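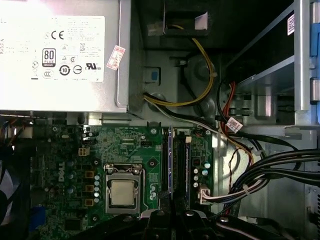 Offices replace desktop computers on a calendar, and the calendar is usually wrong. Most firms I have worked with retire a machine at five years regardless of its condition, a rule inherited from tax depreciation. A depreciation schedule describes the value of an asset on paper. It says nothing about bearings, capacitors or fans. The 80 PLUS mark on a power supply label, such as the one in this Dell, refers to conversion efficiency, and a replacement with the same mark gives no obvious saving on that part.

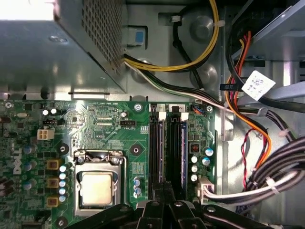 At Sastinlow, where Dalal Nasrallah keeps the asset register, the rule was dropped in April. Machines are now retired on fault history and on whether they still receive security updates. Of 43 desktops due for disposal, 34 were kept. The objection is that mixed fleets cost more to support. They do — but the cost is mostly in software images, and those can be standardized across several generations of hardware.

A fixed term is easy to budget, and I accept that this has value. The budget line should still follow the fault log, reviewed once a year, with a reserve for early failures.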